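The Floor Is Wet, the Robot Is Waiting

Can a machine take over the dull jobs yet? I asked this question in kitchens, in two workshops and finally outdoors, and each time the answer was "a part of them."

Begin with the home. In a rented apartment in Osthorpe, a small company called Tirnar lets its robot fold towels and load a dishwasher. The towels are good. The dishwasher is slower, and glasses with a thin stem are still put in by hand. Tirnar gives its own score as 95 percent of towels folded without help. For shirts it did not want to give me a score.

The shop floor is an easier place, as everything there stays where it was left. At the Orakzai workshop a robot sorts metal brackets into trays and sweeps the chips from under the benches at night. In August it ran for 1000 hours without a person to correct it, the company says. The workers I spoke with like the sweeping most. One of them told me that he does not miss the broom, but he still checks the corners.

Then there is the work between the door and the street, and for me this was the most interesting. Vunside builds a machine for outdoor chores: it picks up litter, pushes water toward the drains and looks for loose slabs. On a dry day this is a calm job. With rain the ground becomes a mirror, and the software has to decide which tree is a tree and which is only its reflection. Drops on the lens make it harder still.

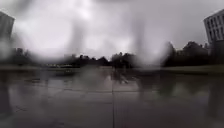

Wet paving and water smears in an outdoor view. Trees and sky are doubled on the slabs.

The engineers at Vunside have collected 1197 short recordings of rain, and they go through them slowly. A wiper was tried and then removed, for it left a film of its own. Now they are testing a small air nozzle. Until it is ready, the machine slows down when it is not sure, and if it stays unsure, it stops and calls a person. The person comes with a squeegee and finishes the job in about 20 minutes.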